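Zasine wipe-clean table covering, white, matt

Bought for a workroom table that gets daily use. In place since October. Price was not a factor in the choice, as the Zasine sits between the cheap Hodžić roll and the heavier Konstead sheet and the differences are small.

Material and supply

The covering arrives rolled on a cardboard core, face inwards. There is no backing felt and no adhesive. The underside has a fine texture which grips a varnished top reasonably well and a painted one poorly. Stated thickness is 2 mm, and the piece I received measured the same at all four corners. The edges were cut square. One long side had a slight wave, which flattened when the sheet was trimmed.

The roll had a strong memory. The maker's leaflet advises leaving the sheet face up overnight before cutting. One night was not enough. After three nights under boards the ends still lifted slightly, and I finished the job with a hairdryer on its low setting, working from the middle outwards. Krum Jurić, who fitted the same covering to a bench in his shop, rolled his sheet the opposite way around the core for an evening and reports that it lay flat afterwards. I would try that first.

Cutting

A sharp knife and a steel rule are sufficient. Two passes are needed: the first scores the face, the second goes through. Scissors leave a ragged edge and should not be used except at rounded corners, where they are easier to control. The offcuts are stiff enough to serve as drawer liners.

Surface

The colour is sold as white. Next to white paper it is plainly off-white, and it shifts with the light – cooler under an overcast window, warmer under a lamp in the evening. Buyers trying to match existing white furniture should ask for a sample. The finish is even and has no printed pattern, so small parts such as screws and washers are easy to find on it. 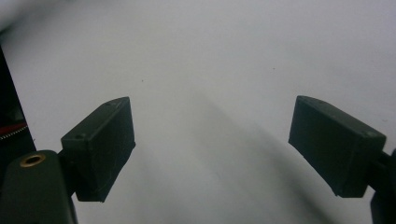 Glare is low. With a desk lamp set 40 cm above the table I could work for a full evening without moving it, which was not possible on the gloss covering I had before. The matt finish is slightly slower to wipe, as a cloth drags on it, but it does not show fingerprints.

Stains

Tested on an offcut. Tea, left for a day: removed with a damp cloth. Pencil: removed with a rubber. Ballpoint: faded after washing-up liquid, still visible. Turmeric: yellow mark, permanent. Superglue: lifted cleanly at the edges but left a dull patch in the middle. Solvents are excluded by the leaflet and I did not try them.

Scratches and heat

Light scuffs from metal tools can be rubbed out with a thumb. A knife point leaves a line that stays. The sheet is not a cutting mat. A mug of hot tea left no ring, but a pan would need a trivet.

Compared with the alternatives

The Konstead sheet lies flat sooner and costs more to post. Mateja Kos has one on her sewing table and finds that fabric slides on it too freely, a fault the Zasine does not have. The Hodžić roll is thinner and shows the grain of the wood beneath. Zorkus stocks all of them, although only the Zasine is cut to length at the counter.

Faults

The memory in the roll, the inaccurate colour name, and a plastic smell that lasted 2 weeks with the window open during the day. The leaflet is also printed in very small grey type.

Rating: four out of five. A second length has been ordered for the shelf under the window.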